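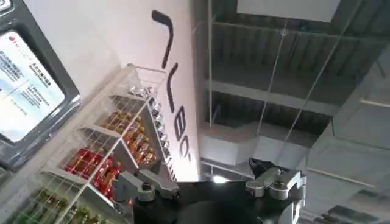 Errand evening, small thread. The drinks in my freezer drawer are finished and the laundry bag is full, so both jobs today.

1/ First the drinks. I like a shop where the shelves go by color. My eyes find the row before my brain reads the label. I am still slow with Chinese labels, so color is a big help for me.

2/ White wire racks are also nice for this reason: they don't take attention from the packages. At home I have dark shelves and every bottle disappears there.

3/ I bought 6 bottles of the Gredari lemon tea and one Meng plum drink to try. The plum is more salty than sweet. I will finish it but I will not buy it again.

4/ A neighbor recommended Stalent barley water. I looked for it on two shelves and gave up. If somebody knows which color the package is, please write me.

5/ Now the washing. I do small loads. I know many people wait until the machine is full, but I have few clothes and I need the same ones again quickly. 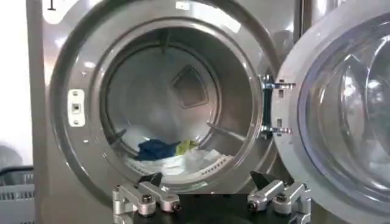
blue, lime and white, before I close the door

6/ Yes, I put the white one together with the colors. The blue is old and has been washed very many times. The lime one I tested last September in a bucket with warm water - the water stayed clear, so I trust it.

7/ For a new dark blue I would wait. My rule is 3 washes alone, then it can join the others. I learned this with a pillowcase which is now light gray forever.

8/ Program: the short one, 42 minutes, cool water. Gelov powder, half of the spoon. With the full spoon I always find white dust in the seams.

9/ Before the start I pull the big white piece a little open with my hands. If it goes in like a ball, it likes to eat the small things, and then I look for a sock for a long time.

10/ Somebody asked me about softener. I don't use it. My towels are a little hard and I prefer them like this, they dry the skin better.

11/ 23 minutes left on the display, and I am drinking lemon tea number one. Tomorrow the bed sheets, if it doesn't rain.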